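4.2 Tabletop chores with small objects

Cleaning up after lunch was supposed to be the easy part of the evaluation. Our earlier work on Flisto had dealt with drawers and doors, which have hinges and therefore opinions about where they should go. Loose items on a table have no such guidance to offer. We put the kitchen tasks second in the schedule on the theory that they would give the team a rest, and the lab notebook for February records how that theory fared, mostly in Garrido's handwriting.

The task set consists of 44 chores, each written as one sentence of the kind a tired adult might say to a teenager ("put the food away," "get the sponge off the tray"). The food is toy food. Real sushi was proposed by Rivadeneira and rejected on grounds of cost and, by the second hour, smell. Toys have their own vices: they are hard, light and a little slick, so a grasp that is slightly off center tends to move the item instead of picking it up.

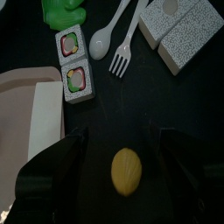
We scored a chore as done only if every named item ended up where the sentence said, with no help from a person and nothing else disturbed. This last condition turned out to be the expensive one. A policy trained on Cabral demonstrations alone could pick up a single block in the open with little trouble. Asked to do the same with neighbors close by, it often delivered the right block and rearranged the rest of the table on the way, in the manner of a guest reaching for the salt.

Training used 3266 demonstrations, collected by two operators. Figueroa's are quick and slightly careless. Saliba's are slow and correct. We had planned to filter out the careless ones, but a policy trained without them did worse on recovery, presumably for want of ever having seen a mistake. We kept both and have stopped giving either operator advice.

Containers added a second kind of trouble. Flat trays forgive a poor release. Anything with a rim and handles does not, and the policy had a habit of treating a handle as one more object to be tidied.
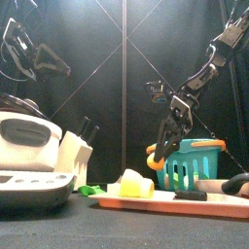
Figure 6. Two-arm workspace for the container chores, with the tray in front of the slotted basket.

Of the 44 chores, 16 met our definition of done on the first attempt. Most of these involved one item and a flat destination. Allowing a second attempt helped less than we had hoped, as the second attempt began from whatever the first had left behind. Wekeck, the planner described in Section 3.2, chose a sensible order of steps in nearly every run we reviewed. It knew what to do with a fork. The fingers were less sure.

Cáceres timed himself on the same list as a baseline and finished all of it before his coffee was cool enough to drink. We report his result in the appendix, at his request.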